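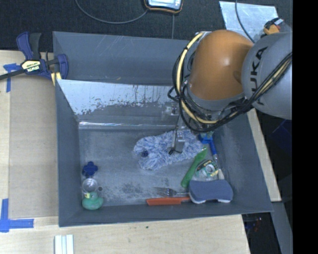 What does a bin picking program do between the camera and the arm?

It turns one picture of a messy bin into one motion the arm can safely make, then throws most of that work away and does it over for the next object.

Chapter 4
The Pick Loop

Last revised 03/08/2022 for the second printing. Page numbers in the margin notes still refer to the first.

Before you start. You need the frames and transforms from Chapter 2 and the point cloud material from Chapter 3. If "camera frame" and "base frame" still feel like the same thing, go back. Most of the bugs in this chapter are really Chapter 2 bugs.

What we cover:
Grabbing and cleaning a depth image
Proposing grasps
Scoring them
Planning a path in and out of the bin
Deciding that a pick failed
Logging, which you will want to skip. Don't

4.1 Why a loop

Textbook picture of a robot program: sense, plan, act. Fine as far as it goes. In a bin it goes about one pick. Pull a fork out from under a sponge and the sponge moves. Anything leaning on the sponge moves too. The depth image you took before the pick now describes a bin that no longer exists.

So we loop. Sense, propose, score, plan, move, check, back to sense. Each pass is short and forgetful. The only things that survive from one pass to the next are the log, the failure list (section 4.6) and the calibration.

Older systems tried to keep a full model of the bin and update it as objects came out. Some still do, and for boxes of identical parts that can work well. For mixed household goods the bookkeeping gets ugly fast. A shaggy duster has no fixed shape to track. We don't do it in this book, though exercise 4.9 asks you to try, so you can see where it breaks.

4.2 The running example

All code in Part II uses Datier, the small pick controller that comes with the book. Plain Python with one compiled piece for collision checks. It is not fast and was never meant to be. Every stage is one file, and every stage can be run by itself on a saved image, no robot needed.

The recorded bins come from the Umance set: 1592 picks, each with the depth image before, the chosen grasp, the joint path and the result. The bins are mixed on purpose. Rigid things, floppy things, clear things, flat things lying on the floor of the bin. If you have only worked with machined parts the clear cups will be a rude surprise.

Set aside 28 of the recorded bins now, before you tune anything, and don't look at them until Chapter 9. The script split.py does this. Readers who skip this step always have great results in Chapter 9.

4.3 Sensing: what the depth image gets wrong

A depth camera gives a number for every pixel, and some of the numbers are lies. Three kinds to know about.

Missing. Clear plastic, glass, packing tape. Light goes through or bounces off and the sensor returns nothing, or returns the bin floor behind. A cup seen from above may show up as a thin ring with a hole in it. The ring is usually good enough to grasp by. A planner that fills small holes with the average of their neighbors will turn the cup into a solid lump, and then the fingers aim for the middle of it.

Doubled. Shiny metal near other objects. The sensor sees a reflection and reports a surface where there is only air, often below the bin floor. Cheap fix: you know where the floor and walls are, so drop any point beyond them. In Datier this is clip_to_bin, and it runs first. If you move the bin and forget to re-run it, every grasp near the wall comes out wrong.

Smeared. Edges. At the border of a tall object and a low one, the sensor mixes the two and hands you points floating between. Grasp proposers love these points since they look like a nice thin edge to pinch. Drop pixels where depth jumps more than a set step from one neighbor to the next. The default step is 12 millimeters. Tune it on your own camera.

Order matters. Clip, then edges, then holes, and holes only if you must. Doing holes first spreads the bad values into good neighbors and you can't get them back out.

4.4 Proposing grasps

For a two finger gripper a grasp is a position, an approach direction, a turn about that direction, and an opening width. Seven numbers in the form we use. The search space is huge and almost all of it is junk, so we sample.

Datier does it the dull way:

Pick a random surface point.
Estimate the normal there.
Look along the reverse normal for an opposite surface closer than the maximum opening.
If found, put the grasp center halfway.
Try several approach directions around the line between the two contacts, keep those within the allowed tilt from vertical.

The turn about the approach runs from -90 to 90 degrees and no further, as a parallel gripper turned half way round is the same gripper. Forgetting this doubles your work for nothing. It also sends the wrist off on long pointless rotations, which pulls on the cables.

One camera above the bin only sees the tops of things. The opposite surface in step three is often hidden. Two ways out. Guess it, by assuming the object goes straight down to whatever is underneath. Or use a learned proposer that has seen a lot of tops and learned what usually goes with them. We do the guess here and the learned version in Chapter 7. The guess does better then you would expect on handles, worse on anything round.

4.5 Scoring

Now you have a few hundred candidates and need one. The score in Datier is a weighted sum. Weights live in score.yaml.

Contact. Are the two normals close to opposite? Low score if the fingers would push the object out sideways.

Clearance. Room for the fingertips on both sides on the way down. The most common reason a good looking grasp gets thrown out.

Height. Higher is better. Things on top are less likely to be pinned under something.

Wall distance. Too close to a wall and the gripper body hits before the fingertips arrive. Do not handle this one in scoring alone. The planner has to check it too, with the real gripper shape.

A warning on soft things. Fluffy material scores badly on contact because the normals point every which way, and the pick is then usually easy, as fingers sink in and close on plenty of material. A stiff handle scores well and may be trapped at one end by a neighbor. The score knows about surfaces and nothing else. Keep that in mind when you read the logs from El Sherbiny in section 4.8, the warehouse trial where contact weight was set far too high from September on and the soft goods just stayed in the bin.

4.6 When to give up

Failure list: every grasp that failed, kept as a position and a radius. New candidates inside the radius lose points. Without this the loop will try the same bad pick forever, same image, same answer. The list is wiped after any successful pick, because the pile has moved.

Three checks for failure, cheapest first:

Finger width after closing. Fully closed means nothing in hand. Thin objects fool this check, so set the threshold by measuring, not guessing.
Width again after the lift. Catches slips.
A new depth image compared to the old one. Slow, but you need a new image anyway.

If the list fills up and no candidate scores over the floor value, stop and say so. Don't lower the floor in code to keep things moving. A stopped robot with a clear message costs a minute. A robot digging at a pinned object can cost a gripper.

4.7 Getting in and out

The arm path has three parts: over to the bin, down, up and away. The first and last are ordinary planning (Chapter 5). The middle one is a straight line along the approach direction, checked against walls and pile the whole way.

Check the lift separatly. The arm that came down empty goes up holding something, and the something may be long. Datier grows the gripper's collision shape by a fixed amount after closing. Crude. Works for most things under the length of the gripper.

Cables and hoses are not in the arm model that comes from the maker. Add them. A fat capsule along each bundle is plenty - you lose a little reach near the walls and stop snagging on clamps. Same goes for anything that holds the bin in place. If it sticks up above the rim, it belongs in the collision model.

4.8 Reading a log

Each pass writes one line: pass number, candidates proposed, candidates left after scoring, best score, plan time, result. Read down the columns before you read any single line. A best score that drifts down over a run is normal, the easy stuff goes first. Candidates proposed falling to near zero with objects still in the bin points at sensing. Go back to 4.3.

Plenty of candidates, none left after planning? Usually the wall check, or a bin that was moved after calibration. The Dultetetti case study at the end of the chapter is the second kind. It took the team two weeks to find and the fix was one line. Try to spot it from the log before turning to the solution.

Set up before going on

Install Datier and run check_install. Run stage one on any three recorded bins and save the cleaned clouds. Then turn off clip_to_bin, run again, and compare the two sets. Keep both, section 4.9 uses them.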